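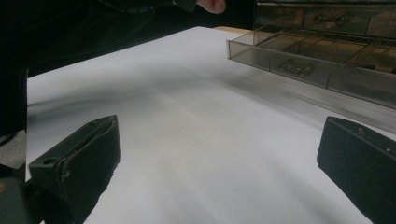
White paper laid over a wooden tabletop, with a clear plastic organizer at the far side.

FOR IMMEDIATE RELEASE
May 19, 2022

Umthorpe paper room opens its tables to the public

UMTHORPE - Big tables, big paper, no sign-up fee. The Skimano Paper Room opens its doors to walk-in visitors this Saturday after a winter of work on the floor, the lights and the shelving. Anyone who wraps, folds, cuts, draws patterns or just needs a flat place bigger than a kitchen counter can come in and use one.

The room has 6 work tables. Each gets covered with a fresh sheet of plain white paper at the start of a session. Visitors can draw on it, mark it up, fold it or cut it down and take it home. Smooth stock, matte finish, takes pencil well. Also takes glue, as we found out in March.

"People ask for fancy paper and we do keep a little," said Štěpánka Vávra, who runs the room. "But the plain white goes first every time. You can see your pencil line on it. You can see where you went wrong too."

Small supplies sit in clear plastic organizers. Clips, tape, erasers, bone folders, pins. The idea is that you can see what's in the box before opening it, so less rummaging. Last year everything lived in cookie tins and half of each session went on looking for the scissors.

What's on

Open table hours run Tuesday through Saturday, 10 a.m. to 4 p.m. Saturday mornings have a teacher in the room. Bring a project or start one there.

Wrapping large and awkward things. Lertchai Rattanakul spent years packing lamps and mirrors for shipping and will show how to get one sheet around an object that doesn't want it. Corners, handles, long necks. Bring the object. Nothing heavier than 40 pounds please, the stairs are steep.

Pattern drafting for beginners. Liya Yimer teaches a simple apron and a simple tote, drawn full size straight onto the sheet. No sewing in the class itself, only measuring, drawing and cutting. Students leave with the paper pattern.

"I like a table where the whole pattern fits," Yimer said. "At home I was taping printer paper together on the floor. Then the tape shifts and your left side is longer then your right."

Folding hour. Drop in, all ages, under 10s with an adult. Boxes, envelopes, simple bags. Vlastimil Vrabec leads and says he will repeat any fold as many times as asked.

About the tables

The tables have light tan wood tops, sanded and oiled over the winter by Přemysl Sýkora. He asks that all knife cutting be done on a mat. Mats are on the rack by the sink, in two sizes. The cover paper is not a cutting mat, it won't stop a blade and the wood under it is soft.

Pencil smudges on the cover sheet are fine. Wet paint is not, at least on shared tables. There is one table near the window set aside for paint and paste and it can be booked a day ahead.

Supplies and cost

Table time is free. Cover paper is free, one sheet per visitor per session, and extra sheets are sold at the desk at cost. The room has taken in 400 sheets for the opening weeks and can hold up to 1664 on the new Orell shelving once the last bay goes up. Donations of clean, flat, unprinted paper are welcome. Rolls OK if the core isn't crushed. No newspaper, no laminated stock, no gift wrap with glitter.

Offcuts go in the Trương bin by the door, sorted by size more or less. Take what you want from it. Teachers are welcome to fill a bag.

Getting here

The Paper Room is on the second floor above the old seed store in Umthorpe. Entrance is from the side yard, green door. Parking in the yard is limited, the lot behind the library is free on Saturdays. No elevator at this time; a ground floor table can be set up with a days notice, please call the desk.

Classes are limited by table space so book early for pattern drafting especially. Booking is at the desk or by phone during open hours. Folding hour needs no booking.

Press visits: Štěpánka Vávra can meet reporters at the room before opening on Saturday, from 9 a.m. Please use the side entrance and ring twice.

# # #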